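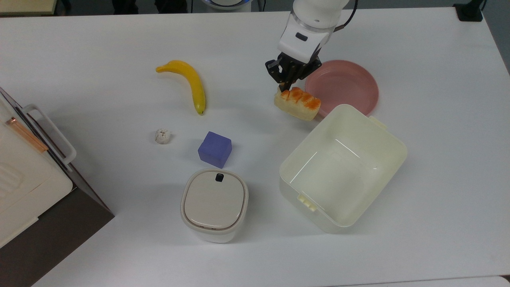

October 2018, dye bench

Third go at the madder vat and I think I'm finally getting somewhere! I soaked 170 g of the fine wool overnight in alum (the old Jeleck tub, the one with the dodgy lid) and it took up the colour far more evenly than the last lot. Proper brick red on the outer skeins, a bit more orange in the middle where I'd tied them too tight. Note to self: looser ties, and more of them.

Shakuntala Nigam came by and reckoned I'm heating it too quickly. She brings hers up over 3 hours and goes off and does something else, where I stand there fiddling with the dial the whole time. I'll try it her way next, though I can't promise not to fiddle. 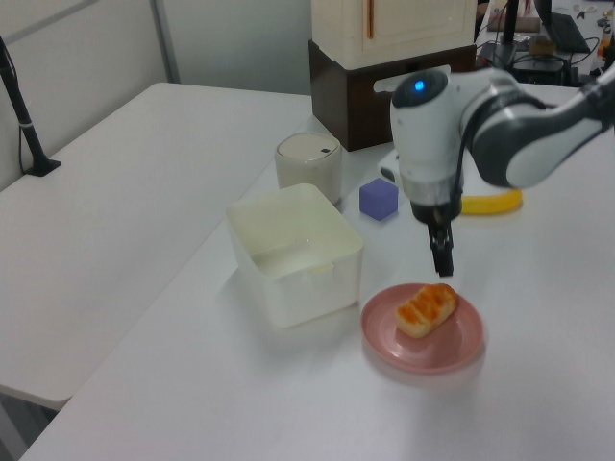
The chalk is still bothering me. I put a pinch in the second vat and the red went deeper, lovely really, but I didn't weigh the pinch, so that's no use to anyone. Must weigh it. The little scales are back on the shelf by the sink with fresh batteries in, so no excuses.

Rinsing took ages, as ever. The water from the middle skeins was still pink after 3 changes and I gave up and hung them as they were. Will do a rub test on white cotton once they're dry.

Still to do:
- 300 g of the Escobedo yarn to scour before November
- label the jars (the two brown ones are NOT both walnut)
- ask Shakuntala if she wants the spent madder, there's a decent peach left in it

Dye bench notebook | Questions to Shakuntala Nigam | Back to top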